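Search this site
Go

Forty-four winters of wool: a talk with the woman behind the Skumis mending counter

2011-04-18

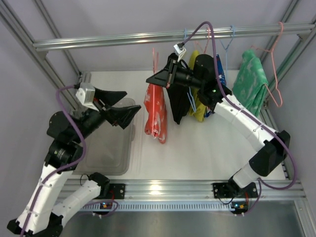 Bring it in before the hole gets big

I've had the same gray cardigan since college and I've been pretending not to see the elbows for years. So when a friend told me there was still a mending counter in Allar, upstairs from the old Skumis yarn shop, I stuffed the poor thing in a bag and went (and then stayed two hours, which was not the plan!).

The mender didn't want her name on the internet. "They know where I am," she said, already turning my sleeve inside out. She's been at it for 44 years, all of them in this building, and she talks the way she sews, fast and without looking up much.

I asked what people get wrong. She laughed at me. "They wait. You waited. This was a thin spot once, I could have fixed it in the time it takes to drink a coffee. Now I have to build you an elbow."

Building an elbow means darning, and I got a lesson whether I wanted one or not. She runs long threads one way across the gap, starting well out in the good knit, then weaves back the other way, over and under. "Leave a little loop at each turn," she told me. "Wool shrinks. If you pull it snug today it'll pucker after the wash and you'll blame me."

She won't use new yarn on old sweaters if she can help it. There's a drawer of odds and ends going back to the seventies, and she held about 165 shades of brown up to my gray before admitting she'd put the grays somewhere else. We found them under the radio.

What about moths?

"Oh, moths," she said, and put the needle down for the first time. February is her worst month, when everyone has pulled out the good coat for a funeral or a ski trip and found out what was eating it. Her advice is to wash things before you store them, even if you only wore them once. Cedar smells nice and she keeps some herself, but she doesn't trust it on its own. "Put it in the freezer in a bag, leave it a week or 2, take it out, then brush it. Brush it outside, please."

I wanted to know if she ever turns anything down. Fake fur, she said, and anything somebody has already tried to glue. She once had a man drive all the way from Ambrose with a glued pocket and she sent him home with it. "I felt bad. I gave him a cookie."

She charged me less than I'd spend on lunch. The patch is a shade darker than the rest and I love it. She's thinking of taking on a student next winter, four mornings a month, if she finds one who can sit still. I didn't offer. I was tempted, though.

Comments

purlgirl says:
She did my mother's wedding shawl and you can't find the spot. Go see her!

T. in Purnix says:
Does the freezer thing work for a wool rug? Mine won't fit but I could ask my brother, he has a chest freezer.

oldneedle says:
Glue!! My husband did this to his good pants. Still mad.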